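3.2 Comparison of controllers

Both controllers, Nevton and Brirkurus, drove the same arm with the same rod tool. Each was given 40 pushes per block shape. The speed limit was left at its default and the control loop ran at 500 Hz.

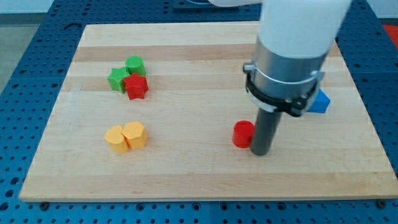
Figure 4. Rod tool beside the red cylinder on the wooden board.

Nevton lost contact with the cylinders in nearly 30 per cent of pushes. The stars slipped less with either controller. T. Antoniuk repeated the cylinder runs in May with the contact threshold set to 2 N.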